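Trade orders, quick answers. Treltholm enamel mugs and tins.

**Minimum order?**
400 per colour. Mixed colours ok over 2000.

**Can you print our logo?**
Yes — one or two colours, send vector artwork. No jpegs pls.

**Lead time?**
Five weeks, seven if its over 3000. July is slower.

**Samples?**
Two free, you pay postage. Sent from Totstead.

**Dishwasher safe?**
Mugs yes, printed tins no.

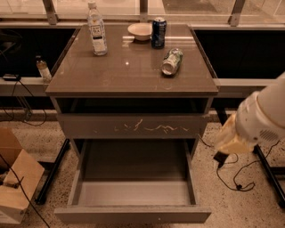 *Cans, a bowl and a bottle of water*

**Do you ship pallets abroad?**
Yes, via Gemgate. Ask for a qoute first.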